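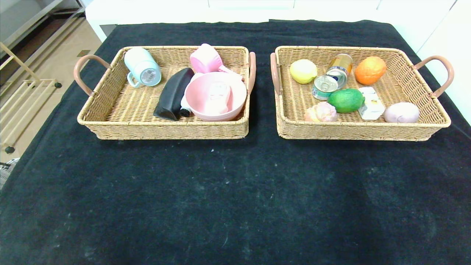 Two wicker baskets, mug on its side in the left one.

Iron and tannin black on cotton, continued from the September pages.

Still trying to get a black that doesn't go brown at the edges. The September swatches looked fine off the line, but the ones Hacer Ekinci kept in the window at Akyol have shifted to a warm gray, worst on the folds. The swatches from the drawer are unchanged. So light is part of it, and I suspect leftover iron is the rest. The faded pieces also feel harsh, and one tears easily along the crease.

Changes for this round: weaker iron bath, longer tannin soak, and a chalk rinse between the two. Cloth is the same plain-weave cotton, scoured twice with soda ash. First scour water came out yellow, second nearly clear. I had been scouring once, which may explain the blotches in the earlier batch.

Tannin bath is oak gall, ground coarse and simmered, then strained through a stocking. Do not grind it fine again. The fine powder goes through everything and leaves brown dots that look like rust. 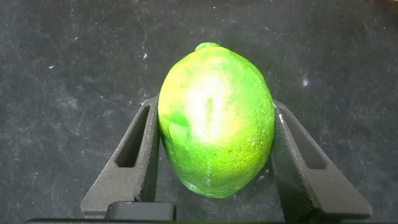
Lime, narrow end at the top.

Swatch order, so we stop mixing them up: notch in the corner for tannin only, two notches for one iron dip, cut corner for repeated dips. Pencil on masking tape came off in the chalk rinse. Nevzat Yüksel wants to sew on tags, which is fine if he does the sewing.

Dip times. Iron bath held cool, each dip 3 minutes, then 10 minutes hanging in the air before the next. The color develops while hanging. Going straight back in gives a patchy gray, and the bath turns inky much sooner. Stirred by hand with the long gloves on. The short gloves filled up again.

Left to do: overdye half the set with logwood and see if it pulls the tone away from brown. Kurix has the chips but the small bag is out of stock. Ask Hüsnü Tokgöz if he has any left from the scarf order.

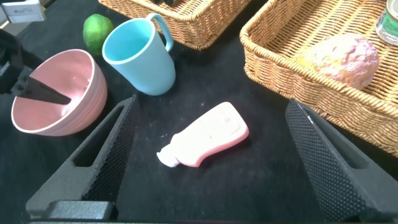 Sidbridge, 2025-02-01

Rinsed and dried overnight. Cut-corner pieces are clearly darkest, but past the fourth dip I can't tell them apart. Five dips and six dips laid side by side look the same to me and to Şükran Yazıcı, and she has the better eye. Stop at four.

Shrinkage measured on a 50 cm strip: lost 20 mm lengthwise, less across. Same as the undyed strip, so the bath isn't adding to it.

Rub test, dry: a faint gray mark on white cotton. Rub test, damp: a much darker mark. Not good enough for cushion covers. Ataberk Karabulut suggests a neutral soap wash at hand heat, then another full rinse. Will run that on three of the cut-corner pieces and leave the others as they are.

The one-notch swatch with no iron came out pale tan and even, the best-looking of the lot in its way. Keep it. It would make a decent ground for printing.

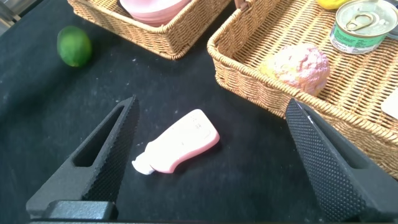
Surface fuzz is the other problem with these blacks. The rubbing and wringing raises short fibers, and the ones that shed dry on the face of the cloth, where they read as fading from across the room. It is the same look as the white specks of lint and dust on the black fabric in the picture. Before comparing any more swatches, go over each one with the tape roller, both sides, and only then take it to the window. I marked two pieces down as faded last round without doing this and want to look at them again.

Sirnow is sending a heavier twill to try. It needs its own scour test, don't assume the plain-weave times carry over. Spent iron bath is in the lidded bucket, labeled, keep it for grays.

Window set changed over: four new pieces up, half of each covered with card. Check in up to 10 weeks, sooner if the covered line starts to show.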